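Road notebook, October
Seam noise and edge lines, outbound leg

Back at the bench with coffee and a very full notebook. Writing this up while I can still read my own scrawl, because half of it was dictated at a fuel stop and the other half is on the back of a parking slip.

Set off at 6:40 with the Onia logger zeroed and both microphones taped down (the good tape this time, the cheap stuff let go at speed last month and I lost an entire afternoon). Tire pressures checked cold, all four fine. Trip distance for the whole loop was 651 km, which is more than planned. I missed the turnaround I had marked and decided to keep going, and I'm so glad I did, because the last stretch had the best paving of the lot!

What I wanted from this trip: a feel for how lengthwise seams sound compared with the crosswise ones, and a set of notes on edge lines that I can put beside the Nustutside table.

Seams first. The lengthwise ones are nearly silent until you put a wheel right on them, and then there is a low whisper, more in the seat than in the ears. It comes through beautifully on the left microphone. I played it four times just for fun. Crosswise joints are a different animal - a clean double tap, front axle then rear, and the spacing of the taps gives you your speed if you know the wheelbase. I tried it on paper with one bridge joint and came within a whisker of the logger. Very pleased with that.

Logger dropped out once, after the second fuel stop. 70 seconds gone. Connector, I think. It has a bit of play in it and I should have swapped it when I swapped the cable. Spare is in the blue tin.

Edge lines next, and I could go on about these all day. The thick right-hand line on the main stretches is lovely work. On the ordinary lanes you hardly register it because it's so steady, and then an extra lane opens on the right, a second line peels away from the first, and there is that long skinny wedge of asphalt in between. I really like those wedges. The grit collects there, and where tires cut across it early you get a rattle in the wheel arches that shows up as a fuzzy patch on the trace. I have three of these patches marked with a star. If you use the Winance viewer, set the window to 300 milliseconds or they smear into the background.

The broken line between the lanes gave me less. Crossing it is over so quickly that all I get is one soft thup. Might be worth a slow pass somewhere off the highway, on a private lot with the same kind of paint, if we can find one.

Guardrails: not on my list at all, but they turned into the nicest surprise. With the left window open two fingers, regularly spaced posts throw the tire noise back at you in pulses. You hear it best in the left lane. File 910 has a long clean run of it and I would love for someone with better ears to have a listen. Overpasses do something similar, one big soft whump as you go under, and the wide ones hold on to it longer.

Weather was kind to us. Plenty of light, clouds all stretched out thin for a good part of the way, hardly any wind in the recordings. Traffic was thin enough that I could mostly choose my own gap.

To do:
swap the connector
copy the raw files to the shelf drive, both folders
ask Phillips for the soft foam covers again, the old pair is crumbling
redo the pressure log in one unit, I mixed them like a fool
label the three starred patches before I forget which is which

Views from the road:
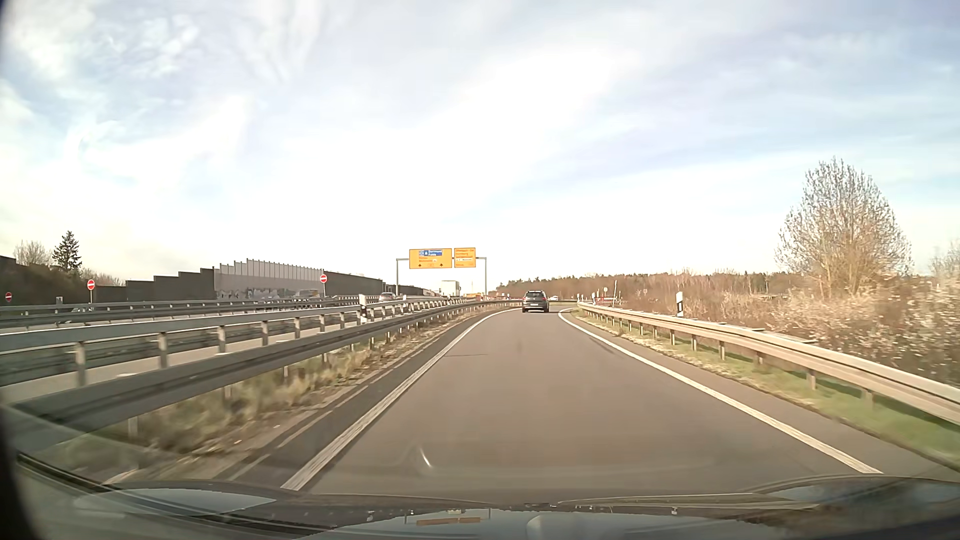
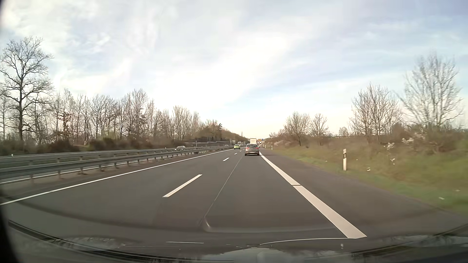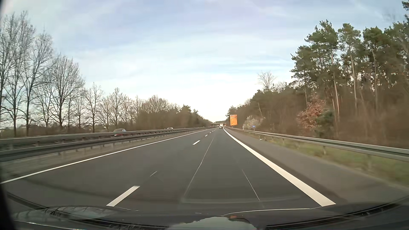
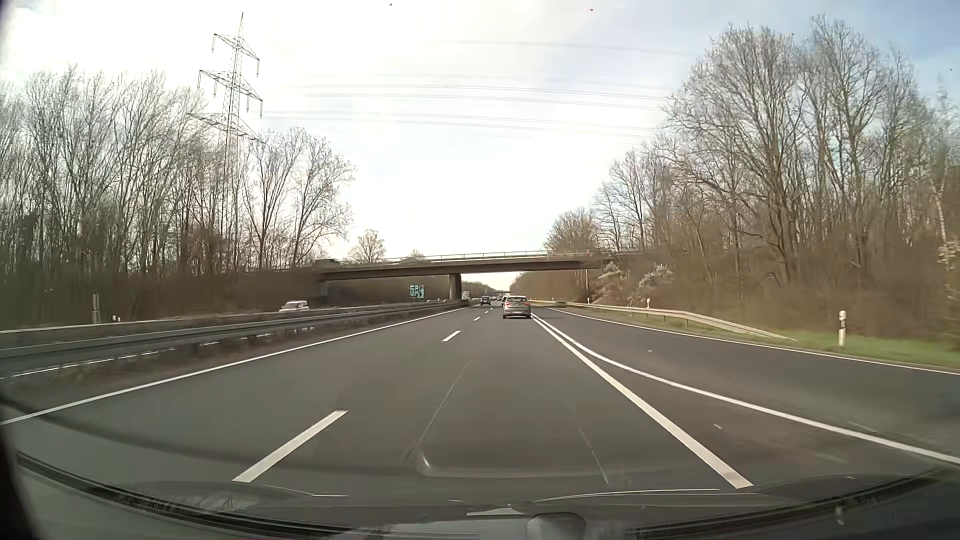 A note left under this entry asks whether the guardrail pulses could be checked against the post spacing, the way the bridge joint was checked against the wheelbase, and says the left microphone ought to sit farther forward for it, level with the mirror if the tape will hold there. It also asks for file 910 without the low cut, and wants to know which of the two folders it went into.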